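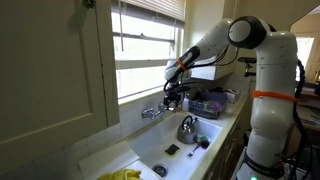
4.2 실내 쇼트의 지속 시간과 귀향 서사

귀향 서사를 다룬 영화에서 실내 쇼트는 외부 사건의 진행을 지연시키는 단위로 기능한다. 본 절은 《Trokonby》와 《Skiketti》의 부엌 장면을 대상으로 쇼트 지속 시간과 정보 공개 시점의 관계를 검토한다. 두 작품 모두 귀환 인물의 도착을 전반부에 배치하지만, 도착의 이유는 후반부까지 제시하지 않는다. 그 사이의 간격을 채우는 것은 집에 남아 있던 인물들의 가사 노동이다. 분석에서는 광원의 위치를 우선 변수로 두었다. 그림 1과 같이 흰 블라인드가 일부 올라간 창 바로 아래에 싱크대가 놓인 배치에서는 개수대 앞에 선 인물이 창을 마주하게 되고, 실내 쪽에 카메라를 두면 얼굴 대신 등이 기록된다. 《Trokonby》의 부엌 쇼트 대부분이 이 축을 따른다.

그림 1. 창 아래 싱크대와 벽면 수도꼭지의 배치.

표본은 두 작품에서 추출한 쇼트 123개이다. 쇼트 경계는 Kandasamy 주석 도구로 일차 검출한 뒤 수작업으로 수정하였다. 디졸브로 연결된 구간은 후행 쇼트의 첫 완전 프레임을 시작점으로 삼았고, 대사가 없는 쇼트도 외화면 음향이 들리면 유음 쇼트로 분류하였다. 지속 시간이 20초를 넘는 쇼트는 별도의 장기 지속군으로 묶었다.
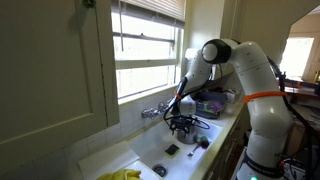

장기 지속군은 두 작품에서 서로 다른 위치에 분포한다. 《Trokonby》에서는 도착 직후에 집중되며, 관객이 귀환 인물의 의도를 알지 못하는 상태가 길어지는 효과를 낳는다. 《Skiketti》에서는 고백 장면의 직전에 모여 있다. 후자의 경우 지속 시간의 증가가 정보 공개의 예고로 읽힐 여지가 있으나, 같은 구간에서 음악이 중단되므로 지속 시간만의 효과로 환원하기는 어렵다. 음악의 유무를 통제한 비교는 5장에서 다룬다.
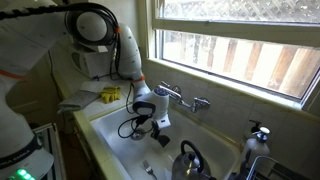

소품의 위치는 지속 시간과 함께 해석되어야 한다. 선행 연구는 소품을 인물의 과거를 지시하는 표지로 취급하는 경향이 있으나, 이러한 접근은 소품이 놓인 장소의 통상적 용도를 고려하지 않는다. 본 연구는 장소와 용도가 어긋난 물건을 '전위 소품'으로 정의하고 별도로 표기하였다. 흰 헤어드라이어가 싱크볼 위에 있고 검은 전선이 고리를 이루며 배수구 쪽으로 늘어진 상태는 이 정의에 부합한다. 같은 물건이 욕실 선반에 놓였다면 표기 대상에서 제외된다. 판단 기준은 물건의 종류와 무관하며, 해당 공간의 관습적 사용만을 참조한다.

전위 소품이 포함된 쇼트는 여섯 개에 그쳤고, 모두 《Skiketti》에 속한다. 표본이 작아 통계적 검정은 수행하지 않았다. 다만 해당 쇼트에서는 인물이 물건을 언급하지 않은 채 다른 행위를 계속한다는 공통점이 확인된다. 침묵은 물건의 내력을 숨기는 장치로 작동하며, 이후 대사에서 그 내력이 밝혀지는 경우와 끝까지 밝혀지지 않는 경우가 모두 나타난다.

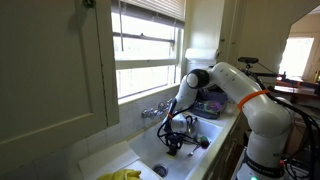 글: 윤채린 | Clela 영상연구소 전임연구원

4.3 분석의 한계

본 절의 결과는 배급판을 기준으로 한다. 《Trokonby》는 영화제 상영판과 배급판의 편집이 다르며, 상영판에는 도착 장면 뒤에 부엌 쇼트가 추가되어 있다. 상영판의 시간 정보를 확보하지 못하였으므로 두 판본의 장기 지속군을 직접 비교할 수 없었다. 또한 광원의 위치는 화면 내 그림자의 방향으로 추정한 값이며, 촬영 당시의 조명 설계와 일치하지 않을 수 있다. 전위 소품의 판정은 주석자의 생활 관습에 영향을 받는다. 두 주석자의 판정이 갈린 쇼트는 집계에서 제외하였다.

최종 수정: 2025년 6월 27일

관련 글
- 귀향 영화에서 역 승강장의 공간 구성
- 외화면 음향의 분류 기준 재검토
- 《Skiketti》의 고백 장면과 음악의 중단
- 판본 차이가 쇼트 통계에 미치는 영향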